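The Sorting Table: Notes on a Covered Surface, a Divided Box and a Set of Working Rules

Posted in: Household Order
By Marcelino Bustamante

Readers of these pages will recall that the button collection was moved to the back room in June, and that a report on the new arrangement was promised once it had been in use for a reasonable period. The report follows. It deals with the table, its covering and the containers kept on it, and it closes with the rules now in force in this household.

The collection came to me from two aunts in Drirnstead, who ran a dressmaking business from their front parlor and kept everything that passed through it. At the last complete count it stood at 3679 buttons, of which 2358 have been entered in the register. The remainder are held in jars and paper envelopes until they can be examined. Progress has been slower than I projected in the spring. The chief cause was the lack of a proper surface, and for several months the work was carried out on a tray, on the kitchen counter, between meals.

The decision to cover the table

The table is a sound one, but its top is marked and somewhat slippery. A button set down on it will travel, particularly the domed kind with a metal shank. A covering was therefore considered necessary before any further entries were made.

Three options were reviewed. Felt was recommended by a correspondent, and was rejected on account of lint. A plain white sheet was tried for one week and showed every crease. The third option was a printed tablecloth already in the linen cupboard, with a white ground and a dense botanical pattern of orange roses, gray ferns and fine sprays of blossom. It had been set aside for guests, who have never asked for it.

I had serious doubts about placing small objects on a busy print. The usual advice is to sort on a plain ground, and for very small pieces that advice stands. In practice the pattern has caused less trouble than expected. The line work is fine and the colors are quiet. Dark buttons show up at once, and so do blue and green ones. Orange and tan buttons can be lost among the roses, and those are now sorted on a sheet of white card laid over the cloth. Shell buttons also go on card, in their case a black one.

The cloth must also live with the wallpaper, a beige paper with brown damask leaves running in diagonal bands between scroll borders. Visitors have remarked that this is a great deal of pattern for one corner. The observation has been noted. The wallpaper was here when I took the house, it is in good condition, and there is no plan to replace it. The brown of the leaves and the orange of the roses are, in my judgment, on good terms.

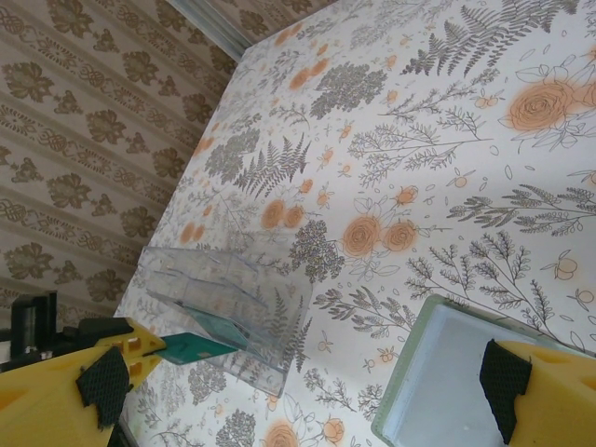

The divided box

The most useful item on the table is a clear, rectangular plastic box with thin dividers inside. I had resisted this type of container for years, having been brought up on tins. Tins have two faults for the present purpose. Their contents cannot be seen when the lid is on, and a round tin wastes the corners of any drawer it is put in.

A transparent box allows the sorter to check a compartment from the side, without lifting or tipping anything. The walls are a nuisance in one respect, as they catch the light along their edges, and under a strong lamp a thin divider can be mistaken for a gap. Turning the lamp toward the wall corrects this.

A method for filling the compartments was drawn up and has been revised twice. The first version assigned compartments by color, and it failed on the first evening over a quantity of grayish browns. The second version assigned them by material, which calls for tests I do not care to perform late at night. The current version assigns them by method of fastening: two holes, four holes, shank, and a further compartment for anything broken or doubtful. Color and material are recorded afterward in the register, by daylight.

Mrs. Trịnh, who taught alterations for many years and kindly reviewed the register in draft, advised that matched sets should be threaded together on a short length of cotton before they go anywhere near a box. Her advice has been adopted in full. I had been keeping sets in folded paper, and on unfolding one I found that a set of six had become a set of five. The missing button was later recovered from a cuff of my own cardigan.

Other equipment

The following articles are approved for use at the table:

A desk lamp with a jointed neck.
A shallow dish for the buttons under examination.
A soft brush of the kind sold for pastry.
White card and black card, cut to the size of a dinner plate.
A packet of 40 small envelopes from Erkard, the stationer by the bus depot. The gum is poor and the flaps are best tucked in.
A tape measure marked in both systems.
The register itself, in a Grovis notebook with numbered pages.

Flat items have given rise to a question of their own. Card-mounted buttons, needle books, sample cards and the like do not fit any divided box of sensible size, and a stack of them soon slides. The present practice is to bring out one flat piece at a time, lay it near the middle of the surface with clear space before and behind, and finish with it before the next is fetched. It is slower than working from a pile. It has also put an end to the loss of loose slips, which used to be carried off underneath whatever was picked up next.

The same practice is recommended for any small object that has a back as well as a front. A piece laid down alone can be turned over and read on both sides. A piece in a pile tends to be entered from whichever side faces up, and I have corrected 74 entries for precisely that fault. The corrections are in green ink.

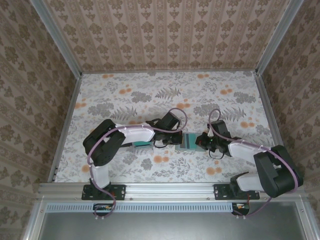
A flat piece with gray-green faces and dark stripes along its side, with a low teal block a little to the left.

Care of the cloth

The tablecloth is shaken out of doors at the end of every second session, after a full inspection of the folds. The inspection was introduced following the loss of a glass button in the flower bed. It is washed cool and ironed on the wrong side. Starch was tried and is not recommended, as the surface became stiff enough for buttons to roll again.

Tea is permitted in the room and is to be kept on the windowsill. One ring has been removed with cold water and patience. A second cloth is being sought as a reserve, preferably in a smaller print, and suggestions from readers will be welcome.

Rules now in force

The table is to be used for sorting only. Mail, keys and library books are to be left in the hall.

The divided box is to be carried level and with both hands.

A compartment that is full is to be emptied into a labeled envelope on the same day. It is not to be heaped.

Every envelope is to carry the page number of the register, written before the envelope is filled.

Broken buttons are to be retained until the set has been checked, and may then be offered to the school for collage.

No session is to begin after nine in the evening. This rule was adopted on the evidence of my own handwriting.

Matters outstanding

The jars have still to be opened. One of them contains hooks and eyes in addition to buttons, and a decision is needed on whether these belong in the register or in a separate list. My inclination is toward a separate list. Mrs. Trịnh is of the opposite view and has put her reasons in a letter, which I intend to reproduce here with her permission.

A second divided box will be bought when the first is insufficient, and no sooner. The drawer beneath the window has been measured and will accept two side by side, provided that the string is moved elsewhere. The string will be dealt with in the next post.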